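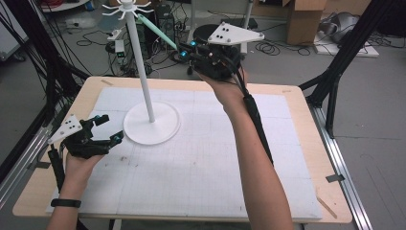 Slower than you think, Darlene Penner told me, because the arm copies your bad habits too. She's been showing tasks by hand at Stostadeo since March. Grippers on both hands, rod, pole, hook piece, again.

"First 200 were junk," she says. "I was rushing." They kept 963 out of 1000 in the next batch.

Remote control? Tried it, on the Ceneck rig. "You lose the feel. My wrists dont miss it." Panagiotis Lazaridis disagrees, says teleop data is cleaner and teh arm never has to guess at reach. They still argue over lunch.

Next up for her: thinner rods.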